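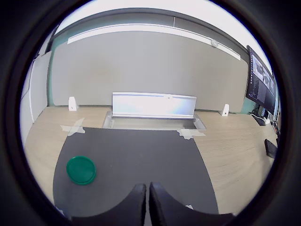 Green lid on the gray mat

rmercado: Anyone going to Brekbridge on Saturday? Throw-in is 3 and they usually get around 287 through the gate.

hema_a: Going. I'd start Tomar at full forward.

rmercado: No way, he's better at midfield.

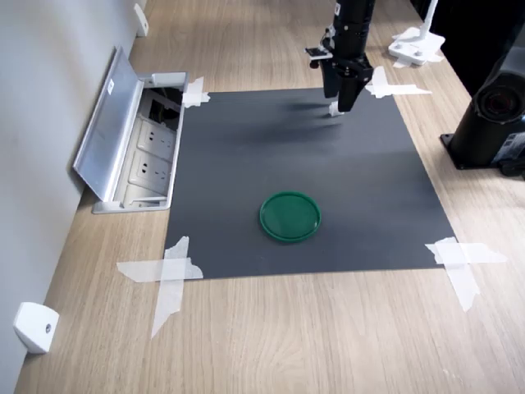

He won every puckout there in May and we lost them once he moved up.

frida_o: Agree with Hema. We need goals, and Pramen are slow at the back.

hema_a: Parking is by the school again.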